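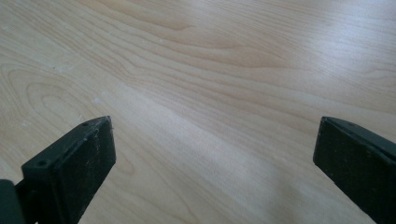 Issue 150, page 2

Fuklow table top, pale finish – long-term review

I bought the Fuklow top in March to replace a painted desk that had gone sticky in warm weather. It is sold on its own or with legs. I took it on its own and put it on a pair of Flimard trestles I already had, so nothing in this review covers the Fuklow legs.

The top is sold as a work surface for homes and small workshops. Mine gets used for sorting parts, wrapping parcels, paperwork and the odd meal, usually in that order and usually without much of a wipe in between. I paid 150 for it, delivered. The nearest thing from Derkach was dearer and came in white or dark grey only.

Delivery and setting up

It came flat in a single carton with card corners and a sheet of foam on each face. The corners had done their job. There was one dent in the carton along a long side and no matching dent in the top. The foam left a slight tackiness on the surface which came off with warm water and a drop of washing-up liquid. I had to do it twice.

The underside has no pilot holes. If you are fixing it to a frame you will need to drill your own, and the leaflet gives a maximum depth which I would take seriously. Mine simply rests on the trestles with four rubber pads between. It has not crept, even with someone leaning on the front edge.

It is heavier than it looks. One person can drag it about a room but I would want two for stairs.

The finish

I chose it mostly for the colour, which is a pale creamy beige with a very slight pinkish cast. On the website it looked yellower. The grain is what you notice once it is in the room. There are long flowing lines with lighter bands between, and in places they bunch up into arches and nested ovals like the figure on a flat-sawn board. Other parts are much plainer, with thin lines running more or less straight. I like the mixture. If you want an even, quiet surface from end to end you may find it busy, and I would look at the Derkach instead.

The surface is smooth to the hand. You can write on a single sheet of paper without the pen picking up any texture. Paper also slides about on it more than I would like, and I have gone back to using a mat for anything that needs a ruler.

Glare

This is my main complaint. The finish is sold as satin and I would call it shinier than that. With a lamp or a window on the far side you get a broad whitish patch and the grain fades out inside it. For parcels this does not matter. For reading, or for looking for a small screw, it does. Moving the lamp to the side cured most of it. A cloth runner cured the rest but then you have covered up the table you paid for.

I also tried a lower-wattage bulb, which made the patch smaller and everything else harder to see. I do not recommend it.

Marks and cleaning

Tea, biro and parcel tape are the three things I can report on. Tea wiped off after an hour with no ring. Biro came off with a damp cloth if I got to it the same day, and with a bit of rubbing after that. Brown parcel tape left a line of glue which I took off with white spirit on a rag, tested underneath first. No dulling that I can find. 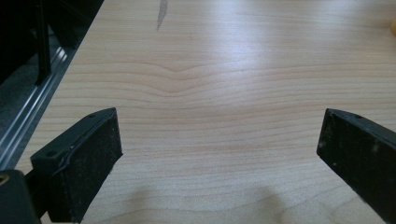 Scuffs are a different matter from spills, and the pale colour does not help you. Anything dark shows. I put this down as a fault of all light tops and I knew it when I ordered. A thin grey streak, like the one up towards the far side a little left of the middle, stands out straight away on blond wood, more so where the grain is straight and faint and there is nothing for it to hide in. The dip in the grain lines nearer the middle is part of the pattern and will not rub off, in case anyone is tempted. For grey smudges in general I start with a pencil rubber, then a melamine sponge used very lightly. The sponge will lift most things but it is an abrasive, and the leaflet says not to use one at all. I have kept it to small spots. On a dark top you would see dust and crumbs, so you are choosing which sort of dirt you would like to look at.

Tiny specks and bits of fluff do show up in a low light. A dry microfibre cloth deals with them.

Heat and weight

I have not put a hot pan on it and do not intend to. Mugs straight from the kettle have done no harm. The leaflet asks for a mat under anything hotter.

For weight, the most I have had on it is a full set of encyclopaedias waiting to be collected, stacked in the middle for a fortnight. There was a slight bow while they were there, which I checked with a straight edge, and it had gone a few days after they went. I would not store anything that heavy on it for good unless there was a third support under the centre.

Edges

The front edge is comfortable to rest your wrists on. The corners are only just rounded and I have caught a hip on one more than once. Pavusia sell stick-on corner covers that fit, in clear, although the clear ones go cloudy.

Would I buy it again

Yes, at the price, for a room where the light comes from the side or from behind you. It has stood up to ordinary use better than the painted desk did, it cleans easily and it is stiff enough for what I do. If your table has to face a window, ask for a sample first. Fuklow will post one but they charge for it, and take the charge off if you go on to order.

Good: colour, easy to clean, flat out of the box, strong packaging.
Less good: glare, slippery for loose paper, dark scuffs show, no pilot holes.

Last updated: Aug 14, 2023

Related reviews
Flimard folding trestles, pair
Derkach white work top, two sizes compared
Pavusia clear corner covers
Desk lamps for shiny surfaces
Cutting mats: which ones lie flat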